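How I Clean and De-Stink My Plastic Food Containers (Seals and All)

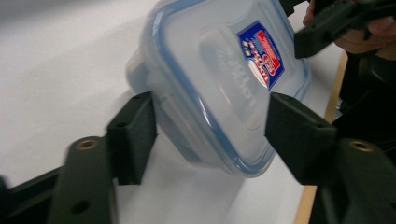
One of my square ones with the blue-rimmed lid.

I have a whole cupboard of plastic food boxes and for years I treated them terribly. I'd rinse them, jam the lids on while everything was still damp, and then act shocked when I opened one in July and got a faceful of old onion. My friend Kendra Lavoie finally handed one back to me after a potluck and said, very sweetly, "Have you ever taken the rubber bit out?" Reader, I had not. I didn't know it came out!

So this is the routine I use now. I do the quick part every time I wash up and the deep clean every couple of months, or whenever something smells funny.

What you need

Dish soap (the plain kind, nothing with a heavy scent)
Baking soda
White vinegar
An old soft toothbrush
A wooden toothpick or a cotton swab
A clean dish towel or two
A sunny windowsill if you've got one

That's the whole shopping list. I did buy a fancy bottle of stuff called Nutivine once, which was supposed to lift food smells, and my chili box came out smelling like chili and lemons. Save your money.

Step 1: Take everything apart

Lid off, and then look at the underside of the lid. If yours are the snap-down kind, there's usually a soft ring sitting in a groove near the edge. That's the seal, and it's where nearly all the gunk hides. Check whether yours is meant to come out first, because a few of my cheaper boxes have it fixed in place and I nearly ruined one finding that out.

To get a removable one loose, pinch it at a corner and push it sideways until a little loop pops up, then pull gently from there. Don't go digging with a knife! I nicked one that way and the box has leaked soup ever since. The handle end of a teaspoon is fine if your nails are short.

Step 2: Get the grease off

Use hot tap water and more soap than you think. If you've had tomato sauce or anything oily in there, wipe it out with a paper towel before it goes anywhere near the sink, otherwise you're just moving orange grease around (and onto your sponge, and then onto everything else you own).

My favorite trick for a really greasy box: put in a squirt of soap, a cup of warm water and a torn-up paper towel, snap the lid on and shake it hard for a minute. Keep the water warm and not boiling, hot liquid in a shut box can push the lid up and spray you. The paper grabs the oil in a way a sponge never does. My neighbor Danjuma Onuoha thought I was making cocktails.

Step 3: Brush the grooves

Now the toothbrush. Go all the way around the channel where the seal sits, then around the hinges of the flaps if your lid has them, and over any raised lettering or panels on top. Dust and flour love to settle in molded letters. I run the toothpick along the tightest corners after that, and yes, it's a bit disgusting the first time.

Wash the seal itself by running it between two soapy fingers under the tap. If there are black specks on it, let it sit in a bowl of half vinegar, half warm water for 12 minutes or so while you do the rest, then brush it again. Specks that won't budge mean it's time for a new seal or a new box.

Step 4: Deal with the smell

Mix 2 tablespoons of baking soda into enough warm water to fill the box and leave it overnight. In the morning dump it, rinse well and have a sniff. If it still smells like garlic, do it again. For fish I rinse out the baking soda and follow it with a vinegar soak, one after the other – put them together and they mostly cancel each other out, plus you get foam all over the counter.

Stains are a different story. Sunshine does fade tomato and curry stains a fair bit, so I leave the worst ones open on the windowsill for an afternoon. I've never gotten turmeric out completely and I've made my peace with it. Marlene Sales in my building lines hers with parchment before anything yellow goes in, and hers look brand new, so maybe listen to her instead of me.

Step 5: Dry it for real

This is the step I used to skip. Shake the water off, towel the box and lid, then stand all the pieces on edge on a dry towel with the seal laid out flat. Six hours does it in my kitchen, though overnight is easier to remember. Water sits in that groove forever, so check it with a corner of the towel before you put the seal back.

Step 6: Put the seal back and test it

Press the corners in first, then work along the sides so the ring doesn't bunch up or stretch. It should lie flat all the way around with no twists. Then fill the box halfway with water, close it and turn it upside down over the sink. If it drips, take the seal out and try again, it's usually just one corner riding up.

For storing, I nest the boxes by size and keep the lids standing up next to them in an old Skarnen file rack. If you have to store them with the lids on, rest the lid on top loosely and leave the flaps undone.

Next time I'll do water bottles, which are a whole other kind of gross.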